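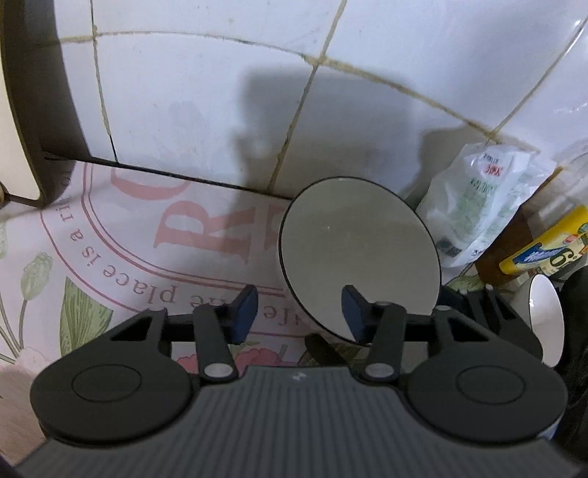 Mirror between the finger pads, hand-held gripper, Sunday kitchen session.

1/ Teaching Uto by hand this weekend and I'm having way too much fun. You hold the gripper, you do the job yourself, and the recording becomes the lesson!

2/ The job is simple: take hold of a small round mirror, move it, stand it back up. Round things are mean. Grab too high and it wants to roll right out of the pads.

3/ We're at 267 demos now, 14 of them with the mirror. I threw out 2 where I rushed the letting go (my wrist does this little flick, and I don't want Uto picking that up).

4/ Tried the same thing by remote control at Virnau in July. Great setup, but I was so slow! By hand I can feel when the grip is good.

5/ Next up, the brown bottle by the wall. Anyone else teaching with shiny stuff? Tell me how you do it!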